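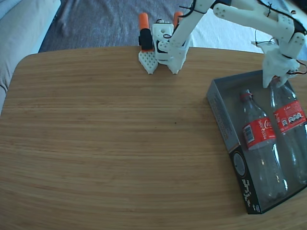
Clirolex arm kit, README for the tabletop pack. Covers whats in the kit, first run and the bottle task. The arm is 3D printed and comes in white, servos go in before you do any wiring. Keep the wires along the arm segments, same as on ours, and leave some slack at the gripper. Any open cardboard box works as a bin, ours has two Coca-Cola bottles in it. Empties only please, the small servos don't like weight.

Whats in the kit
- printed parts, bagged by joint
- 6 servos per arm
- wire set, screws, spare finger pads
- power supply not included, sold by Hirnora

First run
1. Flash the controller, then home the arm. Takes 10 seconds.
2. Jog each joint by hand control before running any script.
3. Set the box at an angle to the table edge. Fingers down, slightly open, start close to the rim.

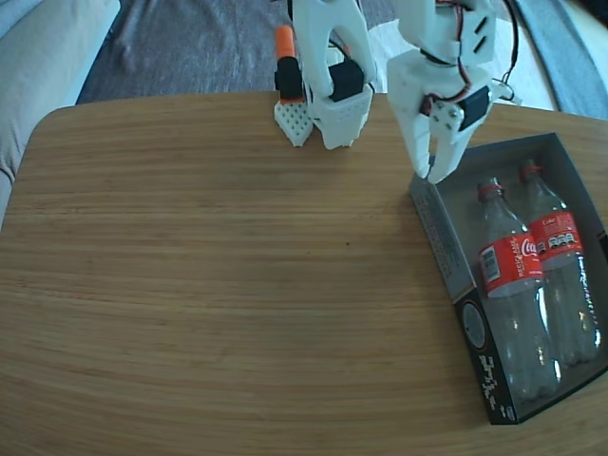

Bottle task data
200 episodes, 115 from the Rorutthorpe table, rest from Khamphan. Clear bottles only for now. Labels left on. Lighting not fixed so expect reflections on the plastic.

Known issues
- gripper drifts after a long session, re-home
- finger pads wear, swap them when the holes start to tear
- Khamphan set has no wrist angles before July, will be re-exproted

License
Files free for classroom and hobby use. Ask first for resale.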